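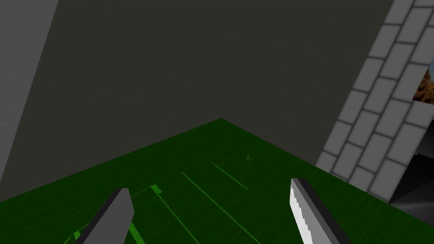 About the Hultdale workshop

Hultdale is a shared workshop on the Drivton road. We have 67 members and we build robots, mostly small arms with two-finger grippers. Most of the work is done on the benches here, and the rest on kitchen tables at home.

Our main project is called Ravo. It is a desktop arm that members build for themselves from a common set of drawings. Each part is tried in simulation before we cut any metal. The simulated bench has a green top with lighter green lines on it, a brick wall to one side and the gripper seen from just behind the fingers. Anyone can load it on the workshop computers or run it at home.

The first arm used eight motors and was too heavy. Version 2 is lighter and uses the Magaña wrist, which was drawn up by members over one winter. The parts list is kept in the blue folder by the lathe, and Ravo spares are in locker 703.

We are open on Thursday evenings. New members need a short induction before using the machines. Bring safety glasses if you have them.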